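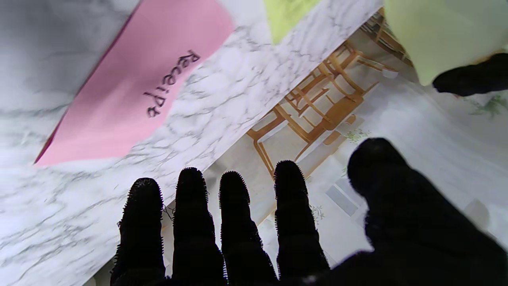
Keep the Paper, Lose the Pile

The household receipt is a badly specified document. It has no standard size, no fixed position for the date, and in many cases no statement of what was bought that would mean anything to a person reading it a year later. Most homes handle it accordingly. It is put down on the nearest flat surface and stays there until the surface is needed for something else.

My position is that receipts deserve a label, a single location and an expiry rule, and that most of the advice now given on the subject, which amounts to scanning everything and throwing the paper out, is wrong for an ordinary household.

Consider the label first. A sheet of colored paper with the word "Receipt" written on it by hand is about as cheap as a filing device gets. It costs one sheet and a few seconds with a pen. Color does the sorting at a distance, and the word does it up close. Pink works well against a white or gray-veined surface such as marble, where a white slip from a cash register is easy to miss. A printed label is no better for this purpose and takes longer to make, so it tends not to be made.

Handwriting has one weakness, orientation. A word lying on a counter reads correctly from one side only, and people approach a counter from wherever they happen to be standing. Upside down, a single short word is still recognizable. Three lines of instructions are not. I would therefore limit any divider or cover sheet to one word, written large and in dark ink. Categories, years and names of stores belong on the papers behind it.

The scanning argument runs as follows. Thermal paper fades, paper takes up space, and a phone can capture a slip in two seconds. All of this is true. The capture step, however, was never the expensive one. Retrieval is. Welington Siqueira, who set up the records for the tenants' association in my building in Dundville, scanned more than 700 receipts over one winter and named each file by the date it was scanned. When the dishwasher failed the following October, the proof of purchase was somewhere in that folder, under a date that had no relation to the dishwasher. He found it by opening files in order. The paper original was in the drawer with the manual and took less time.

His case can be answered by saying he should have named the files properly. I agree, and I note that almost no household does. A system has to be judged at the level of effort it will get on a normal evening, with groceries still in the bag.

Several products try to remove that effort. I used Flillex for most of a year. It reads the total and the store name from a photo and assigns a category. It was reliable on supermarket slips, which I had no reason to keep, and unreliable on the handwritten invoice from the man who repaired the boiler, which I did. Clillar takes the opposite approach and sells an accordion folder with 40 pockets. Forty is far too many. Each additional pocket is another decision at the moment of filing, and a household does not have 40 kinds of receipt. It has four: items under warranty, work done on the home, anything needed for taxes, and things that may go back to the store.

The fourth kind causes most of the pile. A return slip is useful for a few weeks and then worthless, but it looks the same on both sides of that line. I write the last return date on the front, in the top corner, before it goes in. On the first of the month I pull whatever has passed. The other three kinds are checked once a year, at tax time.

Abena Kwofie, a bookkeeper at Ofori, disagrees with me on the annual check. She argues that warranty papers should be stored with the object or its manual and should never enter a general file. For large appliances she is probably right. For a kettle or a pair of headphones there is no sensible place to attach a slip, and the manual has usually gone out with the box. We have not settled this. Her own drawer at home follows her rule, and she reports that the main cost is remembering which manuals she kept.

On fading, a practical compromise is available. Photocopy thermal slips that have to last more than a year, staple the copy to the original, and file both. A copy on plain paper will outlast the warranty in nearly every case. Keep thermal paper away from heat, direct sun and soft plastic sleeves, which speed up the loss of the print. I set a threshold for copying by price and ignore everything below it.

Location matters more than the container. The file should be within reach of the surface where receipts are already being dropped, since that habit is fixed and the file is movable. In most homes this is a kitchen counter or a table near the door. A folder in an upstairs office will be correct in every detail and empty. I have used a shoebox lid, a letter tray and a magazine holder on its side, and performance was identical in all three once they stood in the right place.

The total volume is smaller than people expect. Had I kept every slip since moving in I would have well over 1,000 by now. The current file is thinner than a paperback, and the thickest section is still the boiler.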